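Two-arm block stacking, how many demos before it stops being dumb?

stikero_peiyu
Posting from the Tsuchiya bench again. I've been teleoperating both arms to build a little thing out of wooden blocks with the green one on top, and I'm at 405 episodes. I move the clutter between takes (stapler, glasses case, all that) and leave the walls alone. Grabs from the wrist and fixed cameras:

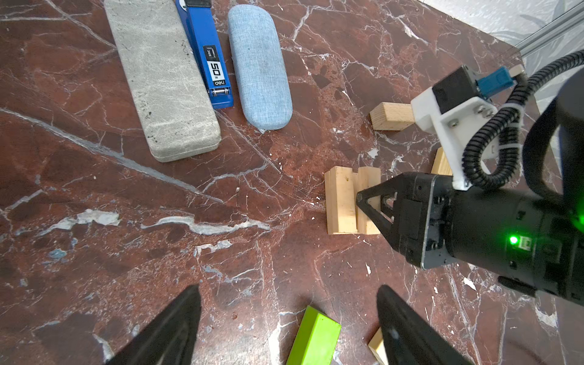
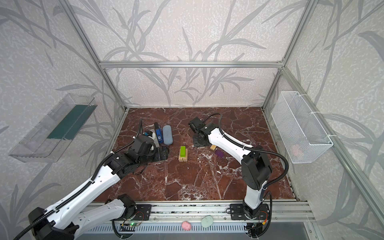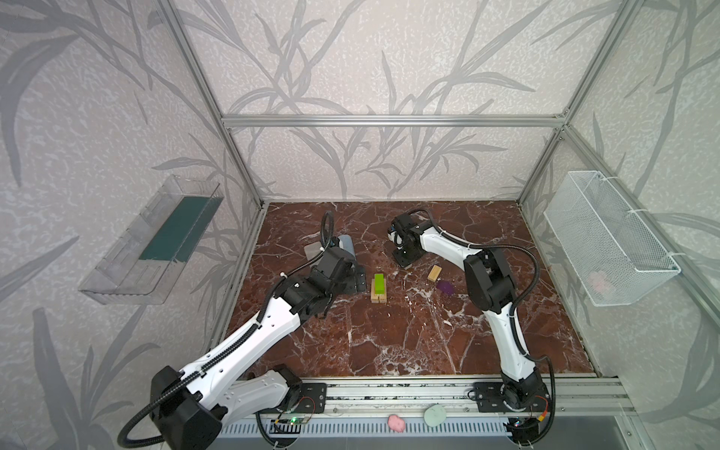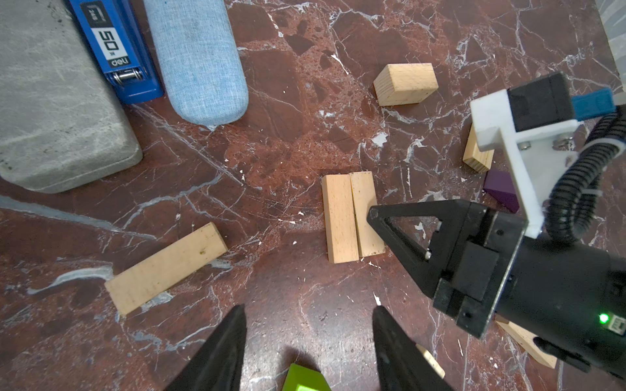
My question is about the bad takes. I've got 37 where I fumbled the grasp and then recovered. Keep or toss?

hiyori_k
Keep!! Recoveries are the best thing in my set. I threw mine out the first time and the policy just froze whenever it missed (so sad to watch).

Drammont
Gonna disagree. If you fumble the same way every time, it learns to fumble. I'd toss them, get to 900 clean ones and then look at it again.

hiyori_k
900 clean ones of the same stack? It'll never see a mistake until it makes one.

ebihara_n
Can't you trim them? Cut the fumble, start the episode at the recovery. I did that in Bomik and it took me one evening.

stikero_peiyu
Ooh, trimming I can live with. Training both versions overnight, will post numbers.

Drammont
Same seed for both please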